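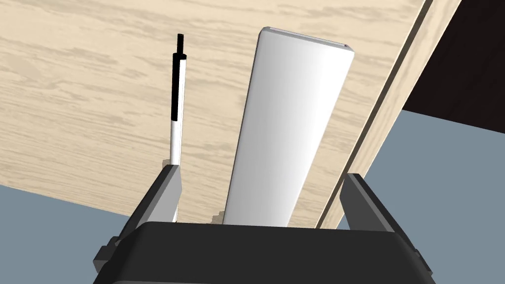 Wavy grain lines on a light-colored wooden tabletop, in a computer drawing.

Why does wood have lines?

Look at a table or a door at your home. If it is made of wood, maybe you can see lines in it. These lines are called the grain. They come from the time when the wood was a living tree.

A tree grows under its bark. In spring it has much water and it grows fast, so the new wood is pale and soft. In late summer, from July or so, it grows slowly and the new wood becomes darker and harder. One pale part and one dark part together make one ring. In places with cold winters, a tree usually makes one ring every year. In the park of Civville there is a stump with 32 rings, so that tree was 32 years old.

But a table has lines and no circles! Why? Think of the rings as many paper tubes, one inside the other. If you cut across the tubes, you see circles. If you cut along them, you see long lines. Most boards are cut along the trunk. A tree is never perfectly straight, and for this reason the lines bend and make waves.

Sometimes you find also a dark round spot. This is a knot – the place where a branch was growing.

Try it yourself

Put thin paper on a piece of rough wood and rub it softly with the side of a crayon. The grain will appear on your paper. Try a second piece of wood and compare the two papers.

Written by Tetsuya Sugiyama

590 views
7 shares
6 comments

More to read
Why do leaves change color?
How is paper made?
What lives under the bark?
Why does wood float?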